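The number on the whiteboard was 34, and I hated it. Thirty-four percent of the time, our policy could put a bottle into a toiletry case and leave it standing there like a civilized object. The rest of the time it did modern dance.

"It's the data," said Qianru Hou, who had been saying it since April.

"It's not the data," I said, because I had collected the data.

So there we were again, me with a gripper in my fist and her with her boots up on a box of spare pads, reading my old logs out loud in the voice of a nature documentary. You have to picture how this goes. You hold the thing, you squeeze, you pick up a bottle, you tuck it in the case, you put it all back and you do it again. By lunchtime your forearm belongs to somebody else. We'd named the method Dikness, after a typo in the very first draft, and by now it was on the poster and too late to fix (believe me, I asked!).

"Okay, listen to this one," Qianru said. "Demo 20. You reach for the spray bottle. You stop. You go to the pump bottle. You stop. You go back to the spray bottle."

"I was thinking."

"You taught it to think like that, too."

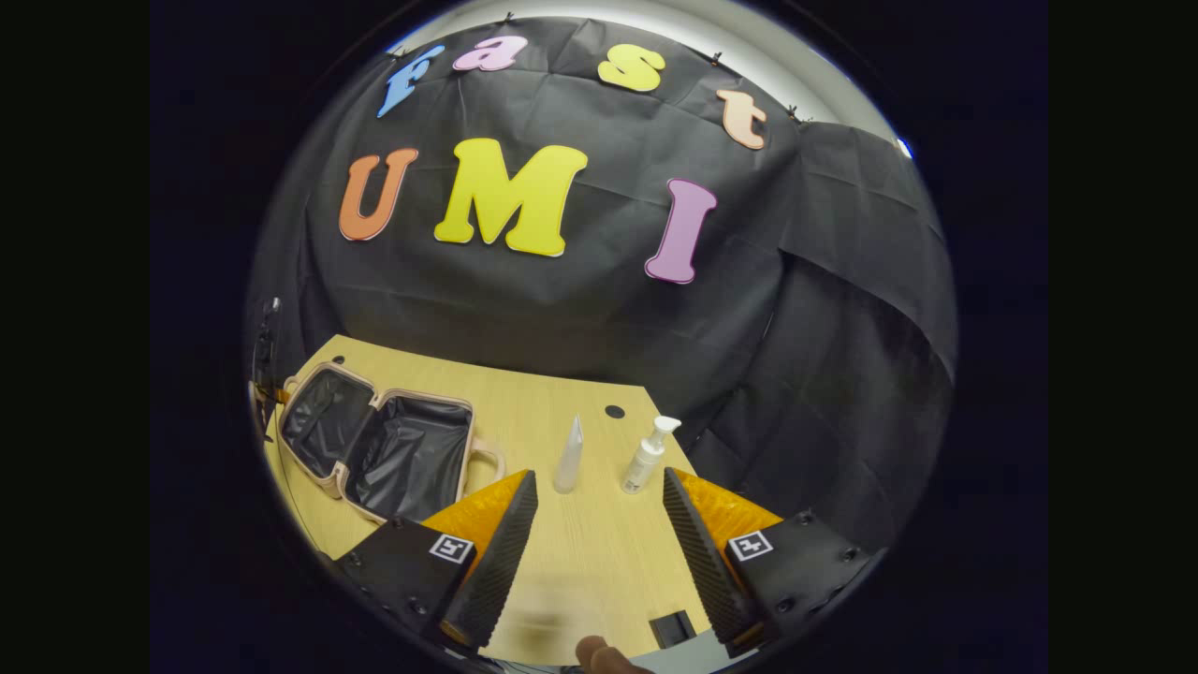
I opened my mouth to argue and nothing came out. Every time the policy failed, it failed right there, drifting between the two bottles like a man in front of an open fridge. We had been blaming the lens, the lighting, the network, and once, for a whole bad week, the floor. And it was me. It was my dithering, copied perfectly.

"So we throw out the ones where I hesitate," I said.

"No, we keep them. We just cut the pauses and label which bottle you ended up wanting." She was already typing. "Nassoro did something like it with the folding task. Go ask him."

Nassoro Minja was down the hall eating noodles over his keyboard. He looked at my plot for a good long while and said, "You're very indecisive," and then he sent me his script – 7 files, no comments, one of them named sorry.py. It ran on the second try.

We trained overnight. I went home and lay there deciding whether to get up for a glass of water, and then noticed myself deciding, and got up.

In the morning Qianru had beaten me in. The robot had done 20 trials while I was on the bus, and she'd wiped the old number off the board but hadn't written the new one.

"Guess," she said.

"Sixty?"

"Is that your final answer?"

I thought about it. I thought about 55, and 70, and whether she looked like a person with good news.

"You're doing it again," she said, and handed me the marker.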